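Verbruggen Cell Safety Handbook, second edition
Reviewed by Pranab Kodikara, 6/12/18

We bought this for the Tustness bench, where two arms share one table. It has 8 chapters and covers risk assessment, speed limits, stop buttons, floor marking and record keeping. The writing is clear and the checklists can be copied.

The chapter on shared work areas is the best one. It asks you to write down which arm may enter each bin, and when. It also wants cable slack checked at full reach, which our old Candorley guide skipped.

The weak part is grippers. Pinch points get one page, and the sample form has no space for finger length. The index is poor too.

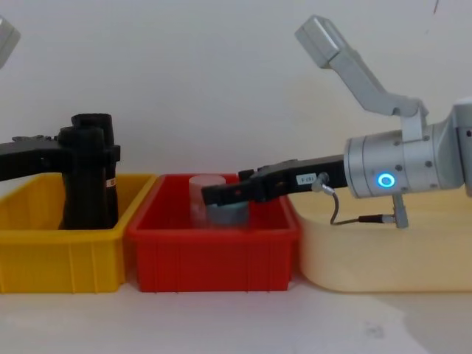 Should the risk assessment be redone after a gripper change?
Redo it every time, even if the arm and the program stay the same.

Worth buying if you run more than one arm.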